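Packing Trays and Wrapped Boxes: Setting Out a Small Parts Table
Student Project Report, Practical Storage and Packing Module

1. Background

The Matine project looks at how small household goods are laid out before they go into a shipping carton. Our group was given one table, a set of everyday containers and 14 work sessions, starting in September. The question was whether a shallow tray helps keep upright items in order while the rest of the table is used for wrapped goods.

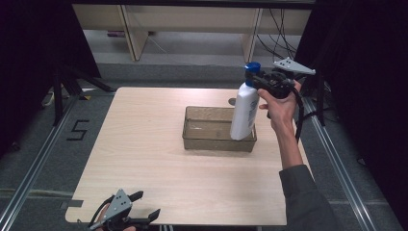 By the Hundard table group — Vandbridge College, October 2019

2. Table and materials

We used a light wood-grain table with rounded corners. It wipes clean easily, and pale surfaces make it simple to spot anything left behind. The tray is a translucent brownish plastic one with low sloped sides. We chose it over a deeper bin so that a bottle standing at one end can be reached without tipping it.

The bottle in the tray is white plastic with a blue cap. Tall items go at one end of the tray and flat items fill the rest. With the tray otherwise empty, there is room to try different positions.

3. Wrapped goods

Boxes were handled separately from the tray. The Bukhari packing sheet we worked from says wrapped items should sit flat on the table with clear space in front of them. Foil shows every crease, so it also tells you which corners have been handled most. It does slide on a smooth top — more than we expected — and we had to reset the position several times.

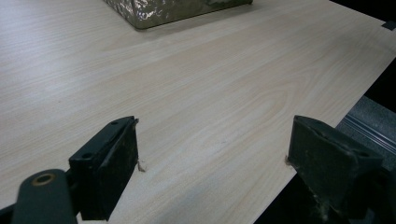 Figure 2. Box in crinkled metallic foil on the wood-grain tabletop.

4. Results

We logged 1,899 placements over the 14 sessions. Bottles set down inside the tray fell over 8 times in total. Most of those falls came in the first two sessions, before we settled on using the end of the tray. Each session lasted 90 minutes, including setup and clearing the table.

5. Problems and next steps

Our log sheet had no column for items that were moved but did not fall, so we can't report on those. The sloped sides of the tray also make its usable floor smaller than the outside measurement suggests. For the next round we want to test a thin mat under the foil-wrapped box and repeat the tray work with a shorter bottle.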